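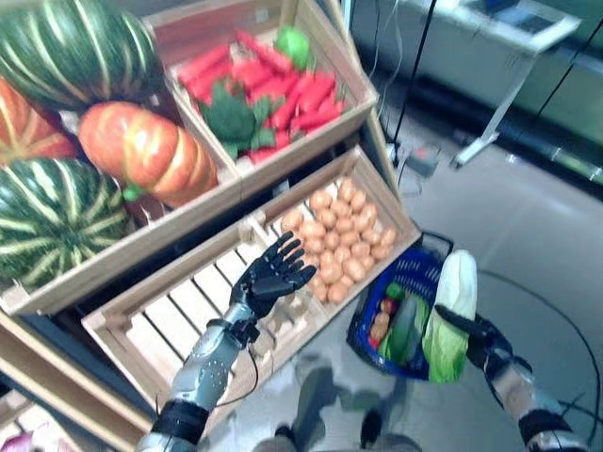
Potatoes and red chili peppers in wooden display crates.

Search this site
Enter keywords

Unit 4: Family Sponsorship and Proof of Income
Handout for the evening section, September 2022
Instructor: Leopoldo Zamudio

Read this before class along with the Urnwood packet. We will not go over the forms line by line. Bring your copy of the income worksheet.

1. The sponsor's promise

A person who sponsors a relative usually signs a support agreement with the government. In the United States this is the affidavit of support. The sponsor agrees to keep the immigrant's household above a set income level. The agreement is a contract, and it can be enforced against the sponsor in court.

Divorce does not end it. Students miss this on the first quiz more than any other point. The duty ends when the immigrant becomes a citizen, is credited with enough quarters of work, leaves the country for good and gives up status, or dies. The sponsor's own death also ends it, though the estate may still owe what came due earlier.
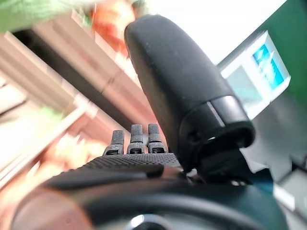

2. What counts as income

Start with the sponsor's most recent federal tax return. Wages, self-employment income and retirement benefits can all be used. If the sponsor's income has gone up since the return was filed, current pay stubs and a letter from the employer should go in with it.

For self-employed sponsors, look at net income after business deductions. A sponsor can have strong sales and still fall short on paper. See the Zoëga problem below.

Household size has to be worked out before you look at the income table. Count the sponsor, the sponsor's spouse, dependents, the person immigrating, and anyone the sponsor has already signed for and still supports.
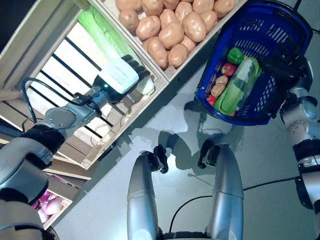 3. Joint sponsors

If the sponsor falls short, a joint sponsor may sign a separate affidavit. The joint sponsor must be an adult citizen or permanent resident living in the country, and must meet the income level alone. The first sponsor still has to file and is still bound.

4. Problem for discussion

Bjarke Zoëga is a citizen who runs a small delivery business, Siletti. He petitions for his wife. His return shows a net income $900 below the required level. His uncle, Oddur Bech, age 68, is a permanent resident living on a pension and is willing to help.

a) Can Oddur sign as joint sponsor? What papers do you need from him?
b) Bjarke has a savings account. When can assets fill the gap?
c) The couple separates two years after she arrives. What does each man still owe? 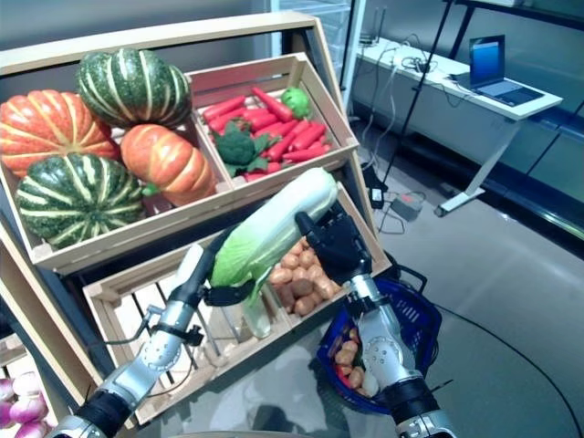 Write up to 800 words. Cite the regulation for each answer and state any fact you had to assume. Papers are turned in through the course page, and late papers lose a full grade unless you wrote to me first.

Related items
Unit 3: Proving a Genuine Marriage
Unit 5: Grounds of Inadmissibility
Reading: Damgaard on Waivers
Guest notes: Skarphéðinn Juhl, Interview Preparation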